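**Garnis releases Trido 2, a planning and control package for two-arm cloth folding**

*January*

Garnis today released Trido 2, the second major version of its planning and control software for two-arm robots that handle clothing and other soft goods. The release is open to all current license holders and replaces the Trido 1 line, which will get bug fixes for another 12 months.

Trido 2 takes the view from a camera at the head of the robot, works out where the edges and folds of a garment lie, and chooses the next move for each arm. The main change in this version is how often it does that. Trido 1 looked at the cloth at the start of a fold and then carried out the whole motion. Trido 2 checks the cloth again after every grasp and every release, and it can drop the rest of a plan if a sleeve or hem isn't where it was expected.

"With a box or a bottle you can plan once and trust the plan," said Chie Kamata, head of software at Garnis. "A polo shirt changes shape when you let go of it. Most of the failures our users sent us came from the second or third step, when the software was still working from an old picture of the shirt."

The new planner, called Cutora, was written for this release and can be used apart from the rest of the package. It holds a simple model of the garment as a set of connected panels and updates the model as the folds are made. Cutora ships with 7 garment templates: T-shirt, polo, long-sleeved shirt, trousers, towel, pillowcase and apron. Users can add their own by marking corners and fold lines on a flat image of the item. Templates saved in Trido 1 need to be converted with the import tool, and any custom grip points should be checked by hand afterward.

Other changes in Trido 2:

- Arm motions are planned together, so one gripper can hold a fold while the other moves to the next point.
- Table height and edge position are measured at startup and no longer need to be typed into the configuration file.
- A garment lying partly over the table edge is now treated as a normal starting position. Trido 1 stopped with an error.
- Logs record the plan, the camera view and the gripper positions on one timeline and can be replayed at any speed.
- The simulator runs the same planner code as the robot. The separate simulation build has been dropped.

Before release, Garnis ran 2,000 folds on its own test floor in Uchida. The test tables stand among ordinary shop furniture, including stocked shelves and carts, and the company kept that layout for the whole run. Perception settings tuned against a bare wall had caused trouble for users of the earlier version, mostly with pale garments on white tables.

"We had one long week with light green cotton," said Yuto Sugawara, who led the test work. "The table edge and the hem kept getting mixed up. The edge finder in this version came out of that week – it's slower than the old one, and we decided to leave it that way."

The slower edge finder is on by default. Users who work only with dark or strongly patterned fabric can switch back to the earlier method in the perception settings. Garnis does not recommend doing so for mixed loads.

Some limits remain. Trido 2 expects one garment on the table at a time and doesn't sort a pile. Buttons and zippers are ignored by the planner. Knitwear that stretches under its own weight is not supported, and the company has not set a date for it.

The software, release notes and conversion guide can be downloaded from the Garnis customer portal. Sites with a support contract can book a remote session for the upgrade. Questions about licensing and press requests should go to the Garnis office in Uchida.
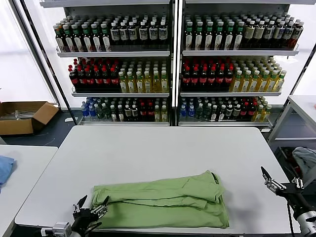
*A folded light green garment on the table between the two grippers, with drink shelves behind. Photo: Garnis*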